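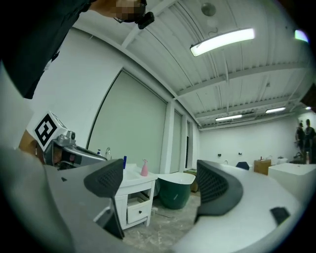
Second week of teaching by hand at Sterkavel, so I write down a few things before I forget them.

1/ The task for now is wiping a sink. It sounds small. For a person it is one movement, but for the robot we must show every part of it: reach, hold, press, move, let go.

2/ We use hand-held grippers for this, one for each hand. You do the task yourself, and the tool records how your hand travels. My first day I made 6 demonstrations I could keep. Now I can do 100 in a day if my wrist agrees.

3/ The hardest habit to lose is speed. At home I clean fast and I correct my mistakes without thinking. With the gripper, each correction is also a lesson – the robot will learn my hesitation too.

4/ Mohammed-Awal Wumbei trained me. His rule is to start each time from a different place, a step to the left, a little lower, the bottle turned. If all starts are the same, the policy works only from that one spot.

5/ Faucets are difficult. The fingers are wider than mine and I keep touching the metal when I go behind it. I deleted 5 takes yesterday for this reason.

6/ Someone asked if remote control is easier. I tried it in March with the Tridura arm. You feel nothing through the joystick, so I pressed too hard – for me the gripper in the hand is better.

7/ We are at 293 good demonstrations for the sink. Next is the bathtub, and I am already thinking about my back.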